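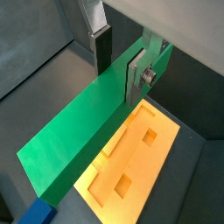
Montag, 13. November 2023

Heute die Ferienwohnung Grerkuter für den Winter fertig gemacht, jedenfalls so weit, wie es an einem Tag geht. Um acht losgefahren, es regnete, die letzten Gäste waren am Samstag weg. Zuerst das Bad, dann die Küche, dann die Betten. Die Fußleiste im Flur ist jetzt gestrichen, in einem hellen, matten Grün wie bei der langen Leiste auf dem Foto oben, und auch so gerade abgeschnitten am Ende. Ich hatte erst Bedenken wegen der Farbe, aber zum grauen Steinboden passt sie. Die zweite Schicht mache ich am Mittwoch, wenn es trocken bleibt und ich lüften kann.

Im Gästebuch standen vier neue Einträge. Drei davon loben den Ofen, einer beschwert sich über den Weg vom Parkplatz herauf. Der Weg ist bei Nässe wirklich schlecht. Zwei Fuhren Schotter würden reichen, aber der Bauer kommt mit dem Anhänger erst wieder im April durch das Tor.

Gegen Mittag rief Dwayne Delacroix an. Er möchte über Silvester kommen, wie im letzten Jahr, diesmal mit seiner Schwester und deren Hund. Ich habe ihm 100 Euro pro Nacht genannt und 35 Euro für die Endreinigung. Er war einverstanden. Den Hund nehme ich ohne Aufpreis, solange er nicht auf das Sofa geht. Danach habe ich die Frage aufgeschrieben, die er und auch fast jeder andere am Telefon stellt, damit ich sie endlich in die Gästemappe übernehme.

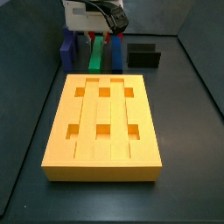 Kann man im Winter mit dem Auto bis zur Wohnung fahren?
Bis zum Parkplatz unten am Bach kommt man fast immer, die letzten Meter geht man zu Fuß, und bei Schnee steht ein Schlitten für das Gepäck im Schuppen.

Am Nachmittag die Abrechnung. Die Buchungen über Puvunari haben von April bis jetzt 2.230 Euro gebracht, nach Abzug der Provision. Das ist weniger als im Vorjahr, dafür kamen mehr Leute direkt über das Telefon. Die Heizung frisst viel davon wieder auf. Ich habe bei Nautiyal nachgefragt, was eine neue Umwälzpumpe kostet, und soll bis Ende der Woche ein Angebot bekommen. Der Monteur meinte, die alte könne noch einen Winter halten, versprechen wollte er es nicht.

Dann die Schränke durchgesehen. Zwei Weingläser fehlen, ein Topfdeckel passt zu keinem Topf mehr. Das Besteck liegt wieder kreuz und quer in der Schublade. Ich will einen Einsatz mit festen Fächern, am besten aus einem Stück, damit jeder sieht, wo was hingehört.

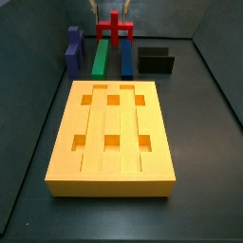 Gelboranger Schaumstoff mit zwei langen Rinnen und quadratischen Fächern.

Für die Schublade in der Küche müssten die Rinnen breiter sein, sonst passen die Suppenlöffel nicht hinein. Ich messe am Mittwoch nach.

Kurz vor dem Dunkelwerden bin ich noch zum Ufer hinuntergegangen. Die Bank steht schief, der linke Pfosten ist unten weich. Auf dem See waren Reiher und ein paar Enten, sonst war es still. Der Steg ist rutschig, da muss wieder Draht auf die Bretter. Auf dem Rückweg die Außenlampe geprüft, sie geht erst an, wenn man schon fast vor der Tür steht. Den Sensor also auch noch verstellen.

Abends zu Hause Suppe, dann eine Stunde an der Anzeige für das nächste Jahr geschrieben. Der alte Text klingt, als hätten wir einen Wellnessbereich. Wir haben eine Badewanne. Jetzt steht da: Schlafzimmer, Wohnküche mit Holzofen, Bad mit Wanne, ruhige Lage am Wald, 5 Minuten zum See. Bei Prirnance wollen sie zusätzlich eine Liste der Ausstattung, die fülle ich morgen aus.

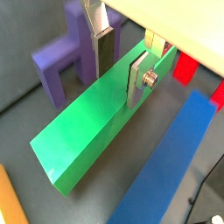
Noch zu erledigen

Zweite Schicht Farbe im Flur
Schublade ausmessen
Draht für den Steg kaufen
Sensor der Außenlampe verstellen
Zwei Weingläser nachkaufen
Bestätigung an Delacroix schicken, mit dem Hinweis zum Sofa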